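Zubaida Usmani
Good practice for home-kitchen robot work, a thread. I promised this to a few of you back in April and then kept rewriting it, so please forgive the length. Get a cup of tea, I ramble.

Zubaida Usmani
A little background first. I look after the working rules for our manipulation group at Plovach, which means I'm the person who wrote the binder and also the person who gets teased about the binder. The first version ran to 80 rules. I was so proud of it! It sat on a shelf for most of a year and I don't believe a single operator read past the section on footwear.

Zubaida Usmani
The version we use now is one sheet, both sides, in type large enough that I can read it without my glasses. What follows is most of that sheet, with the reasoning I usually give new people when we walk through it together. Borrow whatever you like, and change whatever doesn't suit your arm or your room.

Zubaida Usmani
Rule one is about who is in charge. One person holds the stop button and does nothing else while the arm is powered. They don't take notes, they don't reset the objects, they don't answer the door. If that person needs to scratch their nose with the stop hand, the arm gets paused first. People laugh at that line and then they remember it, so it stays in.

Zubaida Usmani
The stop holder also says the words. We use "moving" before motion starts and "still" once the arm has been paused and the pause has been checked on the screen. No other words count. We used to say "okay" for everything, and with three people in a small kitchen "okay" can mean go, stop, wait, or I've found the screwdriver.

Zubaida Usmani
Rule two: treat every stove as a live stove. I don't care if the breaker is off. I don't care if you turned it off yourself. If there is any red showing on a cooktop, or a light, or anything you'd have to explain, the run waits until somebody has gone and looked at it. Wooden toys and cooktops get along fine right up to the minute they don't.

Zubaida Usmani
On our side that means two separate checks before objects go on a burner ring. The operator checks the controls, then the stop holder checks the supply, and they tell each other out loud. It takes less time than it took me to type this post.
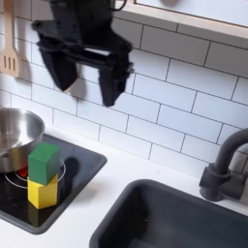 Zubaida Usmani
Rule three is the height rule, and it's the one I get the most mail about. Between tasks the gripper travels high and open, well over the tallest thing on the counter. Write down what the tallest thing is before you start. If you stack blocks during the session, the tallest thing may have changed, and your safe height has to change with it. I have watched very clever people forget this.

Zubaida Usmani
Our clearance is 235 millimeters above the tallest object. That number came out of our own arm, our own fingers and our own worst stopping distance, so please don't copy it down as if I'd handed you a law of nature. Measure yours with the load you really use. Then write your number on the sheet in pen, with initials next to it, so that changing it takes a conversation.

Zubaida Usmani
Somebody at Grekero wrote to ask whether the height rule applies to hanging things too. Yes, please! Utensils on the wall, shelf bottoms, cabinet edges, light cords, the lovely plant your colleague brought in. We only ever used to map the counter. Now we map the counter and then the walls and then whatever comes down from above, in that order, and the map gets redone whenever anything is moved.

Zubaida Usmani
Shelves deserve a post of their own. An arm coming up from the counter is thinking about the counter, if I can put it that way, and the underside of a shelf is easy to leave out of the model entirely. Put it in. Add a margin. Then do one slow pass underneath with the gripper open and empty and your stop holder watching the top of the gripper instead of the fingers.

Zubaida Usmani
Rule four, cables. Look at the loop of cable at the wrist before every session and again after lunch. You want enough slack for the full turn of the wrist and not enough to hook a faucet or a pot handle. We move the wrist to both ends of its range, by hand where the arm allows it, and somebody watches the cable the whole way. If it touches anything, it gets dressed again, and you start the check from the beginning. I know. I'm sorry. From the beginning.

Zubaida Usmani
Rule five, water. We keep sinks dry during powered work, and the faucet is shut off under the counter as well as at the handle. There is a towel within reach of the stop holder. If an object falls into a basin, it stays there until "still" has been said, and I mean that even for a very small block that you could surely just grab. Surely-just-grab is how most of our incident slips begin.

Zubaida Usmani
About the slips, while I'm here. Every touch that wasn't planned gets one, including the tiny ones where a finger brushes a tile and leaves no mark. A slip has four lines: what was moving, what it touched, who called it, what we changed. There is no line for whose fault it was, and I took out the signature box too. We get far more of them that way, and I read them all on Thursday mornings with my feet up.

Zubaida Usmani
Rule six is about speed. New task, new layout or new operator means the slow setting, and the slow setting stays on until the stop holder is comfortable. The operator doesn't get a vote on that one. I've been the impatient operator myself and I can tell you that my vote wasn't worth having.

Zubaida Usmani
Rule seven covers real household things, meaning pots, pans, wooden tools and so on. Please use real ones if your robot is meant to work in real kitchens. But give each item a line on the sheet that says where it lives, whether the arm may touch it, and what happens if it tips. "May touch: no" is a perfectly good entry. A pot that's only there as part of the surroundings still needs its line, and it still needs to be empty.

Zubaida Usmani
Shiny things need a note as well. Polished metal, glossy tile and black glass can all fool a depth sensor, and they'll fool it differently in the morning than they do at 4 in the afternoon. We don't fight it too much. We run the same check pose at the start of each session, compare it with the stored one, and if the two don't agree we fix the lights or the blinds before we touch the software.

Zubaida Usmani
Rule eight, keep the counter clear of anything that isn't in the task. Phones, mugs, pens, the sheet itself. My own mug has been confiscated more often than I'd like to say in public.

Zubaida Usmani
Now, how long can people do this for? We swap the stop holder every half hour. Attention goes before people notice it going, and a person who has watched an arm move a block for the fortieth time is really watching their own thoughts. The one swapping out tells the one swapping in what the tallest thing is. That habit alone has caught several stale numbers for us.

Zubaida Usmani
Last month we passed about 1000 logged runs under the one-page version. I'm not going to wave that at you as proof of anything, we're one group in one building. What I can say is that new people learn the sheet in a morning and can tell me the reasons by the end of the week, and with the old binder I couldn't always have told you the reasons myself.

Zubaida Usmani
A few replies in one go, as my notifications are a mess. To the people at Zavia: yes, you may translate it, and thank you for asking. To Shaikh: the sheet doesn't replace your risk assessment or the standards that apply where you work. Do those first, properly, with somebody qualified, and let the sheet be what hangs by the door.

Zubaida Usmani
And to everyone asking whether mobile bases change the rules: they change the height rule, the cable rule and most of the floor. I have a draft for that. It's two pages long and I'm not happy with the second one yet, so give me a few weeks, and do send me your own sheets in the meantime if you have them. Messy ones are welcome.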